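Pekumstead Crafters Board > Paper, Foam & Lettering > Big letters for a school hall, where do I start?

gluepot_annie
Jan 12, 2021
Hello all! I've been asked to make the lettering for our spring show and I am so excited I've already filled half a notebook. The biggest thing I've ever cut is a birthday banner. These need to be readable from the back row, and the hall is 50 feet deep. What do I cut them from, and how tall? I have a craft knife, a decent mat and lots of evenings.

tallcaps
Oh, fun job! Go bigger than you think. My rule is an inch of height for every five feet of distance if you want people to read it comfortably, so 10 inches for you. I'd push it to 12 because kids in the front row will be wearing hats. Thick strokes matter even more than height. A skinny 14 inch letter vanishes and a fat 10 inch one shouts.

Shim
Foam board every time. Light, stiff, cuts like butter with a new blade. Change the blade after every two letters. I know that sounds wasteful, but the foam tears the second it goes dull and you'll spend longer sanding than you did cutting.

rosa_b
I'm going to disagree with Shim (again, ha). For a beginner on a school budget, plain corrugated cardboard! Appliance stores give it away. Two layers glued with the grain crossed is as stiff as anything, and if you wreck a letter you shrug and cut another. I did a whole alphabet last December and spent money on nothing but paint.

Shim
And did it warp when you painted it?

rosa_b
It did not, because I painted both sides. One side only and yes, you get potato chips.

Signe Moen
What a lovely thread to find with my coffee. I learned from my father's sign painting manual, printed in 1951, and the chapter on spacing is still the best thing I've read on the subject. Forget the ruler! Two round letters side by side want to sit closer than two straight ones. Lay everything out on the floor, stand on a chair, squint, and nudge until no gap jumps out at you. Then trace around each letter onto a long sheet of paper so you have a hanging pattern.

gluepot_annie
Signe, the paper pattern is genius, I'm doing that tonight. What about color? The stage curtain is dark blue and I wanted red letters.

tallcaps
Red on dark blue is going to hum at people. From the back it turns to mud under stage lights. Yellow or white on a dark background, always.

rosa_b
You can keep your red! Put a fat white outline around it. A brush and a steady hand will do it, or cut a slightly larger white letter and glue the red one on top. The second way gives you a bit of shadow too, and I think it looks fantastic.

Shim
Agree with rosa on the outline, which must be a first. I still say yellow is less work.

tallcaps
Annie, a bit of color for you. Bright yellow F with a thin orange outline, on black cloth:
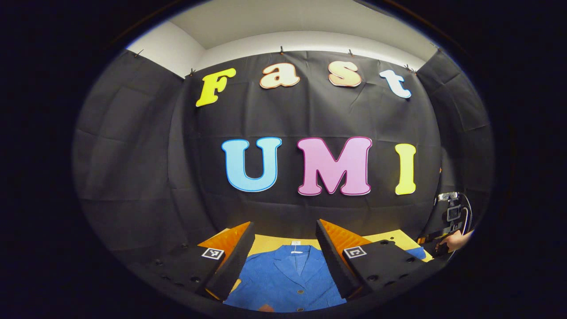
HANGING THE THING (split from the main thread by moderator)

marlow25
Moving on to hanging, which is where my first banner came to grief. If the cloth is held only by clips along the top, it will scallop between them, and heavy letters make the dips worse. Add more clips, or sew a sleeve and run a batten through it. I got my batten from Prollberg, cut to length.

Signe Moen
A sleeve, yes! I don't mind a little scallop though. It looks like cloth, and cloth is nice.

marlow25
I mind it very much :)

gluepot_annie
Would hook tape hold foam board on a curtain? I can't pin into it, the school would have my head.

Shim
Not on the curtain itself, the weave is too smooth. Hang your own cloth in front. Felt grabs hook tape beautifully. Bivemar sells wide black felt by the yard and it doesn't need hemming.

rosa_b
Steam the felt before anything goes on it! Fold lines show up like roads on a map once the lights hit them.

gluepot_annie
Okay: felt, batten, red letters with white behind, 12 inches tall. I'm trying one letter in foam board and one in cardboard and I'll report back on which one I like cutting. Starting with an S, wish me luck!

Shim
Start with an L. Please.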